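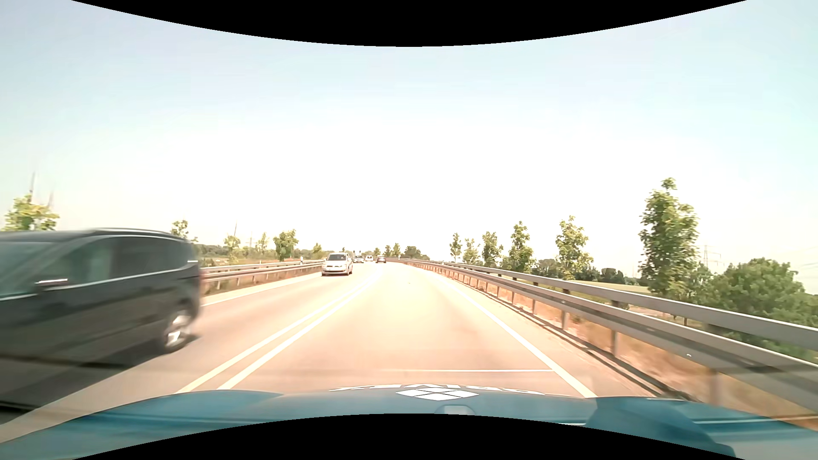 Does a lane-keeping stack need a separate model for oncoming traffic, or can the planner get by with a plain obstacle list? On an undivided two-lane road, a plain list will work if every entry carries a velocity and the planner checks time to closest approach. Past that point you are arguing about how much you trust the velocity.

Reading time: 6 minutes

torquewrench_b
I'll stick to what I wrote at the top, but I want to hear from people who have run this on a real road. Our setup is one forward camera, wide lens, looking over the hood. The perception side is Orkevine and the planner is Lepik with nearly stock settings. The Lepik docs say oncoming vehicles are "handled natively." I've read the code and as far as I can tell "natively" means there's an if statement.

The route is the two-way stretch out past Hatville. Double solid center lines, guardrail on both sides, so there's very little room to be clever in. When a minivan goes by close in the other lane the tracker hangs on to it for a few frames after most of it has left the view, then throws it back into the lane as a new object with no history. The planner sees a fresh thing with zero velocity right next to us and touches the brakes.

halfpast_nine
This is a tracker bug and you're asking the planner to pay for it. Fix the tracker.

torquewrench_b
Sure, and I'd like a pony. Every tracker I've used does something dumb when a vehicle is only half in view. I'd rather have a planner that survives it.

mudflap
I went through this with Lerno, the simulator. We had 209 passing runs on a two-lane scenario and felt great. Then we replayed a real log and it braked for a van that was already level with our front wheels and leaving. The simulated cars were all perfectly sharp boxes. A real one passing that close is a smear with a wheel in it. The detector had never been asked to put a box on a smear.

So my answer to the original question is neither. A separate oncoming model would have been trained on the same clean boxes.

halfpast_nine
Lerno has a motion blur option.

mudflap
It has a checkbox. Turn it on and look at the output at full size. It blurs the whole picture evenly, near and far. On a real road the guardrail next to you is a streak and the one down by the bend is crisp. If you train on even blur you get a detector that's slightly worse at everything.

gridsquare
Jumping in on the planner side. What are you using for the reachable area of an oncoming car? Last time I looked, Lepik grew it as a circle. On a road with a double solid line that circle is over in your lane almost right away, and then of course it brakes.

torquewrench_b
Still a circle. There's a "lane aware" flag that squashes it to the lane shape, but only if the center line is confirmed by perception in 11 frames in a row. Our own hood hides the near end of the lines, and in strong light the pavement washes out to where white paint on it isn't much of a contrast. We lose confirmation all the time.

gridsquare
Then lower the count. We run it at 4.

torquewrench_b
And what happens when it confirms a line that isn't one? We've had it latch onto the thin line running across the lane and try to treat it as a boundary. At 4 frames I'd expect that to get through regularly.

gridsquare
Put an angle limit on it. A line that runs across your heading isn't a lane boundary. I don't see why this is hard.

torquewrench_b
It isn't hard when you write it in a forum. With a wide lens the right edge line comes off the right-center of the hood at a pretty steep slant before it straightens out in the distance. If you undistort first, fine, but Orkevine runs the line finder on the raw view and undistorts the points afterward. Set the limit tight and you throw out the near part of your edge line.

halfpast_nine
OK, that part is bad design and I'll give you that one.

mudflap
Did you mask the hood, by the way? We didn't at first and the finder kept picking up bright bits of the bodywork.

torquewrench_b
Masked since June. It helped more than any of the parameters did, which doesn't say much for the parameters.

slowmerge
I'm going to disagree with most of the thread. I think a separate oncoming class is worth having even if it's badly trained, for one reason: it lets you give vehicles that vanish at the left border a different rule. Oncoming, close, last seen leaving the view: drop it and don't allow a rebirth at that border for a short hold. We did this with 13 lines of code and a table. Phantom braking on our test road went from every other pass to something I'd have to go hunting for.

halfpast_nine
And the time someone pulls out to pass you from behind on that side?

slowmerge
That one shows up moving forward past us, so its motion is different.

halfpast_nine
On its first frame it has no motion. That's the whole complaint of this thread. You've got a hold window in which a car can appear at your left border and the planner is told to ignore it.

slowmerge
The window is short. And there's a double solid line there.

halfpast_nine
So your safety case is that people obey paint.

gridsquare
You could use the hold to suppress braking only and leave the steering check alone. Then an overtaking car still keeps you from drifting left.

slowmerge
That's better than what we have. I'll try it, though I don't love adding another exception.

torquewrench_b
I could live with that version. I'd want it run on logs with at least 70 close passes before I believed a number, and at more than one time of day. I haven't seen a result on this subject yet that wasn't tuned on the road it was reported for, mine included.

mudflap
If you do it, post the failures too.

Last updated: June

Comments (3)

pk_reader
Same problem here, with trucks. Turning on the lane aware flag made it worse until we masked the hood.

wideangle
Does Orkevine let you swap the order of line finding and undistortion? I couldn't find a setting.

torquewrench_b
No setting. You have to patch it, and the patch breaks with each release.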